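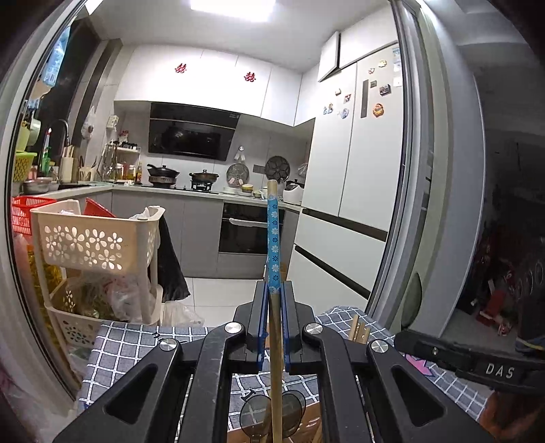

4.2 Surfaces, stoves and what "put away" means

Figure 3. Kitchen seen from across a table with a checkered cloth. Two lidded vessels stand on the gas cooktop, with small white bowls and a rice cooker further right on the grey counter.

Much of the literature on household storage takes the cupboard as the natural resting place of kitchen goods. Objects outside it are coded as "displaced", and a home is then scored by how many displaced objects it holds. We used such a scheme in our pilot and have serious doubts about it. The kitchen in Figure 3 shows why. There is a run of white upper cabinets along the back wall, and yet a wok and a metal pot, both with their lids on, sit on the burners, and a cluster of small bowls sits out on the counter. Under the pilot scheme each of these counts against the household. It is hard to see what the score would be measuring.

A wok on a burner may be in use, waiting to be used, or simply kept there. A still image cannot separate the three, and we are not persuaded by earlier coders who claim that it can. The lid is sometimes offered as evidence that a vessel is being stored. Lids also go on food. In the interviews, several participants told us the stove was where the wok lived, and one was puzzled that we had asked. A rice cooker is a clearer case, as few people in our sample ever lifted theirs into a cupboard, but the pilot scheme treated it in the same way as an unwashed plate.

The table is more awkward still. On the checkered cloth in Figure 3 are a pair of round dark-lensed glasses, resting on a cardboard box, and a small piece of wood fitted with a brass hinge. Neither has much to do with cooking. Shabalala, who coded this part of the set, entered both as "transit" items, meaning things on their way to somewhere else. The second coder left the hinged piece uncoded on the grounds that its purpose could not be determined. We side with the second coder, though the disagreement was never properly resolved. "Transit" assumes a destination, and plenty of things on kitchen tables have none.

Across the full set, 2,214 objects were coded, of which 887 were first entered as displaced. We report the second figure for completeness and would caution against leaning on it. It depends almost entirely on the cupboard assumption described above, and a coder with a different idea of a kitchen would have produced a different number.

Decoration raised a smaller problem. The cabinets in Figure 3 carry two red double-happiness paper cutouts, on adjoining doors. The pilot scheme had no category for things fixed to storage furniture, so paper of this kind was either ignored or lumped in with notices and fridge magnets. Double-happiness characters are commonly associated with weddings, and it would be tempting to read a recent marriage into the room. We have not done so. Such cutouts can stay up for years, and nothing in the image dates them. The revised scheme gives them a category of their own - "applied ornament" - and leaves them out of the tidiness score.

Whether that score should survive at all is a question we return to in Section 5.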